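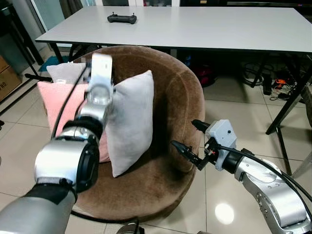 The brown chair.

My knee is better, thank you to those who asked in the comments. I ran with the club again for the first time in two months, and I want to write it down before I forget how it felt.

For readers who are new: I joined the Surnby club when I moved to England, mainly to practise speaking. I was not a runner. At school I was the girl who was always sent to hold the stopwatch. Now I do the 800 metres for the veterans' team, with more effort than style, and I enjoy it very much.

Our coach is Dwayne Ostrowski. He does not shout, but he has a way of looking at his watch which is worse. In February he wrote my return plan on the back of an entry form: 3 weeks of easy running on grass, then the track, and no spikes until he allowed it. I kept to it, except for one evening when I ran home from the bus because of hail.

The session was 300 metres, repeated six times, with a slow walk between. I was put in a group with Larysa Sydorenko and Brigitta Berchtold. Larysa is a 400 metres runner and she begins every repetition as if somebody has stolen her bag. Brigitta is the opposite. She is 71 and she runs each one in the same time, to the second, and at the end of the evening she has passed half of the people who were in front of her at the beginning. I tried to stay behind Brigitta. For four repetitions I managed it. In the fifth my legs became heavy at the top of the bend and I let her go.

The knee said nothing during the whole session. It was a little stiff on the stairs the next morning, so I used the ice and did the exercises with the rubber band, which I find extremely boring.

There was also talk about the league match at Waller. We are 14 points behind Tridarance, and Dwayne would like somebody in every event, even the ones we avoid. Larysa has agreed to try the triple jump. She has never done it in her life. I was asked about the 3000 metres walk and I said that I would think about it, and I am still thinking. I watched some race walking on my computer and the rule about the straight knee worries me, for obvious reasons. If any of you have done it after an injury, please write to me below.

Noemí Escobedo, who left us for a job in Barajas, sent a message that she has found a club there and they train at nine in the evening. At nine I am usually in my pyjamas.

Next session is hills. I have bought new laces, yellow ones, and the old shoes will have to last until summer.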